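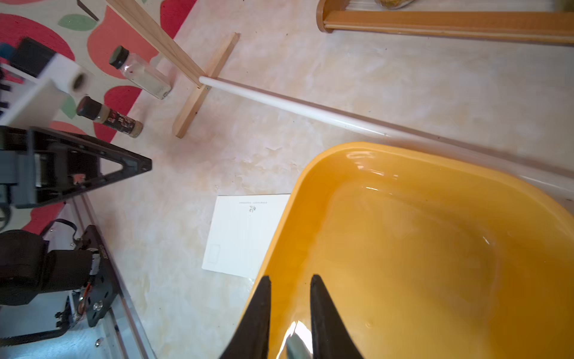

Yellow basin and printed card on the floor.

4. Adding a Series to Your Shelf

Grultis keeps every book in a series under one series page. Set up the page first, then add the books. The steps are the same on a phone and on a computer.

4.1 Create the series page

1. Open Shelf and choose New Series.
2. Type the series name as it is printed on the cover. Leave out words like "Book One."
3. Enter the author. If the author uses a pen name, enter the pen name and put the other name under Also Known As.
4. Paste in the series summary. The limit is 3000 characters, spaces included.
5. Choose Save.

Note: Summaries copied from a store page often lose their line breaks. Read the text through before you save it.

4.2 Set the reading order

1. Open the series page and choose Order.
2. Drag each book into place, or type a number beside it.
3. For a prequel, decide which order you want to show. Publication order puts it last — story order puts it first. You can store both and switch between them.
4. Give novellas a half number, such as 2.5.

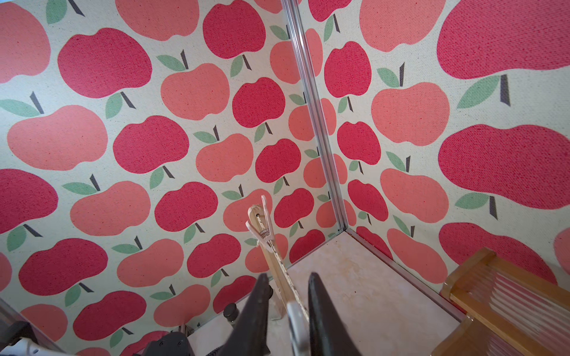 4.3 Hide spoilers

1. Choose Privacy, then Spoilers.
2. Turn on Hide Later Summaries. Readers will see summaries only up to the book they have marked as finished.
3. Add up to 30 tags that should stay hidden, such as a character's name.

Caution: Deleting a series page also deletes the reviews attached to it. Export them first. Deleted reviews can't be restored.

Comments (3)

Heather Sutherland
Half numbers work, but my 2.5 sorted after 3 until I closed the app and opened it again.

Amancay Herrera
Can two authors share a series page? I only see one author box.

Violeta Ulloa
Amancay, save the page first and then go to Edit. The second box is there.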